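Learning to Love the Night Bus

I've been meaning to write this one up since November, and I keep putting it off because every time I sit down I end up with another story I want to squeeze in. So forgive me if it wanders a bit!
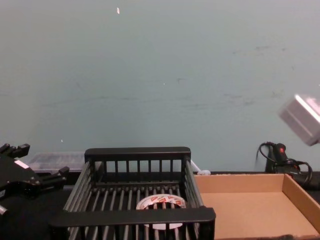
When I took the early shift at the bakery in Drolham, the one thing I didn't think through was how I'd get there. The interview was at two in the afternoon. I drove over with my sister, we had a nice lunch, I came home with a job, and it was only that evening that it sank in that my sister was not going to drive me to work at four in the morning. I sold my own car two summers back (the transmission, don't ask) and I wasn't about to buy another one on bakery money.

So I looked up the buses, and there was the 52.

If you live in Nutbridge you may know the 52 as the one that takes forever. In the daytime it goes out by the hospital, doubles back for the college, sits at the depot for a while, and then finally heads over the river. Everyone I know avoids it. But after midnight it turns into a completely different bus. It skips the college, it skips the shopping center, and it goes more or less straight down the hill, across the bridge and into Drolham. I can be at the bakery door in half the time it takes during the day.

The first week I hated it. I'll admit that. I was getting up at an hour when I used to be going to bed, I couldn't eat anything, and I stood at the stop on Drudstead Road in my big coat feeling extremely sorry for myself. There's no shelter there, just a pole and a bench with one slat missing, and the wind comes right up from the water. I wore the wrong shoes. I forgot my gloves on the coldest night and spent the whole ride sitting on my hands like a little kid.

And the other passengers scared me a little, if I'm being fair about it. There weren't many and they weren't doing anything scary! They were just quiet, and all of them seemed to know where to sit. I took a seat near the front the first night and a man in a reflective jacket stood there looking at me for a second, and then went and sat across the aisle. I found out later I'd been in his seat. He'd been sitting in it for years.

That's something you learn pretty fast. Everyone has a place. The two hospital cleaners sit over the back wheel where the heater is. The reflective jacket man is front left. There's a young guy with a cello case (yes, at that hour, and no, I've never found out) who takes the sideways seats because that's the only spot the case fits. I ended up in the third row on the right, next to the window that rattles, mostly because it was what was left. I've since gotten very attached to it. If I fold up a napkin and stick it in the rubber, the rattle stops.

The person who turned it around for me was the driver, Oriana Durán. She does the overnight run most of the week, and she is the best bus driver I've ever ridden with, and I've ridden with a lot of them. She takes the hill so smoothly that you can drink coffee the whole way down. I've tested this many times. The relief driver, who is a perfectly nice man, takes that same hill like he's being chased, and I've got the stains on my scarf to prove it.

In my second week I came around the corner late, really running, one bootlace undone, bag banging against my leg, and I could see the bus already at the stop with its doors closed. And it just stayed there. When I got up to it the doors opened and Oriana said, "I figured you were coming," and that was that. I was so out of breath I couldn't even say thank you until we got to the bridge. She told me afterwards that she has a little slack at that stop and she'd rather use it up there than sit looking at the red light at the bottom. But still! It had been a long time since anybody figured I was coming.

After that I started saying hello to people. It sounds silly to write it down, but it took some nerve. You don't want to be the chirpy one on a bus full of tired people. So I started small, with a nod, and then a "cold one" to the reflective jacket man, who said "yep." We stayed at "yep" for a good month. Then one night he asked me if I worked at Szczepańska's, because I smelled like rye bread, and it came out that he grew up two doors down from the old shop, before they moved to the corner. He told me they used to sell the broken rolls out of the back door in a paper sack, and that he and his brother would eat the whole sack on the way to school and then not want lunch.

I told the boss about that and she got a funny look on her face and went and found a paper sack. So now I bring a few broken rolls onto the bus on the ride home when I'm on the short shift, and if he's on it, he gets them. The cleaners like the poppy seed ones. Cello guy will eat anything.

People ask me what I do with the time. The ride's roughly 15 minutes each way if the lights behave, so it isn't long enough to get into a movie or anything. I tried audiobooks and kept falling asleep and losing my place, and then I'd have to listen to the same chapter over again and I started to really dislike the narrator, which wasn't his fault. I tried knitting and dropped a whole row of stitches when the relief driver was on. Mostly now I look out the window. There's a stretch after the bridge where you go by the backs of all the houses, and you start to know which kitchens are lit. One of them has a big orange cat that sits up on the counter next to the sink. I've never seen a person in there, only the cat, and I look for it every single time.

If you're thinking of taking a job with hours like mine and you're worried about getting there, I do have a few things I wish I'd known.

Get the warm shoes first. Before the coat, before the thermos, before anything. I bought a pair of ugly lined boots on sale and they changed my whole outlook.

Eat something small when you get up even if you don't want it. I do half a banana. On the mornings I skip it I feel queasy by the bridge.

Check the holiday timetable, and then check it again! I missed this once and ended up walking all the way down the hill in sleet before the boss came out and got me in the van. She was very good about it. I wasn't, I was a wet mess and I cried a little in the flour room.

Keep a spare bus pass or some change in the pocket of your coat and don't ever take it out. And learn where the second-closest stop is, in case they dig up the road. They will dig up the road. They've had Drudstead Road open twice since I started, and both times the sign went up on the wrong side, where you'd only see it coming home.

The city is talking about changing the overnight routes again. There was a notice taped up behind the driver's seat with a number you could call, and I called it, and I was on hold so long that my tea went cold, and then I gave a very rambling speech to a patient young woman who typed it all down. I told her about the hill and the cleaners and the heater. I don't know how much of that was useful to her. What they're proposing would have the night bus follow the daytime route, all the way out past the college, when there isn't a soul at the college at that hour. It'd mean getting up even earlier for me, and I'm not sure there's an earlier left to get up in.

Oriana says they talk about it every couple of years and not to lose sleep over it, and then she laughed at her own joke for about a block. So I'm trying not to. If you ride the 52 overnight, though, please call them! The number's still up behind the driver's seat, and they do pick up eventually.

Next time I'll finally post the rye recipe, the home oven version, since a few of you have been asking. I'm still fiddling with the steam part. My last loaf came out with a crust you could have roofed a shed with, so give me another week or two.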